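Support > Lenutance Compression Pump > User Manual > Section 5: Fitting the Leg Sleeves

5. Fitting the Leg Sleeves

This section applies to the Lenutance home compression pump, model 343, supplied with two full-length leg sleeves. Complete Section 4 (Connecting the Power Supply) before proceeding. The pump must remain switched off until step 6.

CAUTION: Do not use the sleeves over an open wound, an area of infected skin, or a leg that has become suddenly swollen, hot or painful. Contact your doctor or clinic without delay.

5.1 Preparing to Fit

Treatment is carried out lying down or seated with the legs supported along their full length. Remove shoes, jewellery and any item with a zip or buckle from the lower body. A thin cotton stocking should be worn under each sleeve. Place the pump on a firm, level surface no higher than the mattress, and keep its air vents clear of bedding.

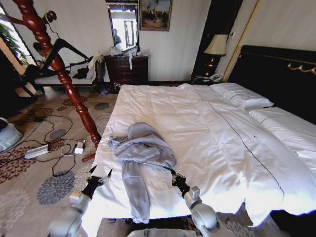 5.2 Fitting Procedure

1. Open the zip of the first sleeve completely and lay the sleeve flat, with the hose connector facing the foot end.

2. Place the leg in the sleeve so that the heel sits fully in the heel pocket. The toes should extend past the opening.

3. Close the zip from ankle to thigh. Two fingers should fit between the sleeve and the leg at the calf. If they do not, a Siditz extension panel is required.

4. Repeat for the second leg. If only one leg is to be treated, fit the blanking plug to the unused port.

5. Push each hose into its port until it clicks. Check that no hose is twisted or trapped under the leg.

6. Switch on the pump and select the pressure written on your treatment card. Do not alter this setting unless your clinician has told you to do so.

Note: The first inflation cycle is slower than those that follow. The display shows "FILL" until it is complete.

CAUTION: Do not stand or walk while wearing the sleeves. If you feel numbness, tingling or a change in skin colour, press STOP and disconnect both hoses.

5.3 After Treatment

Wait for the sleeves to deflate fully before opening the zips. Inspect the skin of the heel and ankle for marks or redness. Wipe the lining with a damp cloth and hang the sleeves to dry away from direct heat.

Replacement sleeves may be ordered under part number 2418.

Lenutance User Manual, revised November 30, 2018 | Contact Customer Support | Back to top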